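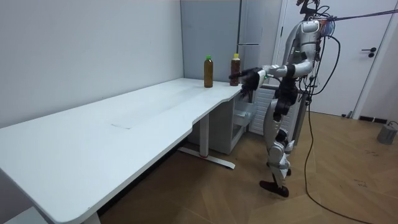 Jul 14, 2018

Cold brew tea, batch 7. Back at it after the mess in December, when I oversteeped everything and blamed the water. Same Vatano leaf as last time, 634 grams out of the big tin, and I split it between the two Rumine jars so I could run one overnight and pull the other before lunch.

The overnight jar is the better one, no contest! Sweet at first, then a dry finish that hangs around. The short one tastes like the idea of tea. I'm dropping the short steep for good unless one of you talks me out of it. 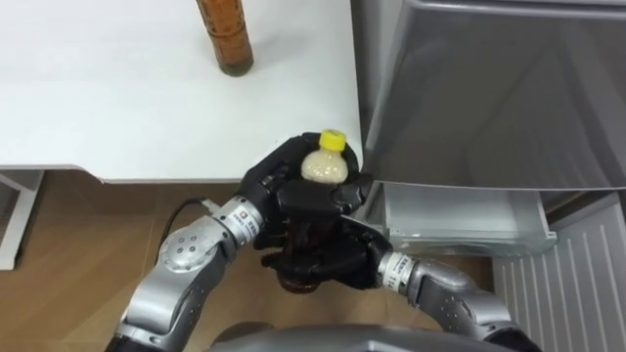 Color is still the thing I can't pin down from batch to batch. My notes say "brown" nine different ways and none of them help (sorry to whoever reads these later). What I want is something like the amber-brown of that tall bottle on the white table, and from now on I'm judging against a white surface too. On the gray bench everything looks like gravy.

Filter notes - the Etell paper clogged twice, the Ruddock cloth didn't. Cloth leaves a little haze but I can live with haze. Rinse it well first, it smells like a new shirt.
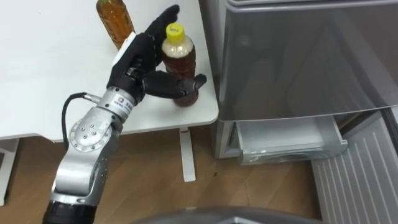

Next up is storage. Glass keeps the flavor cleaner but it's heavy and I've already chipped one. I'd like to try plastic, same as the bottle of brown tea there near the front edge of the table, and taste side by side after a week in the fridge. Lot 3414 for glass, lot 1214 for plastic. Labels go on before filling this time.

Still need to buy caps.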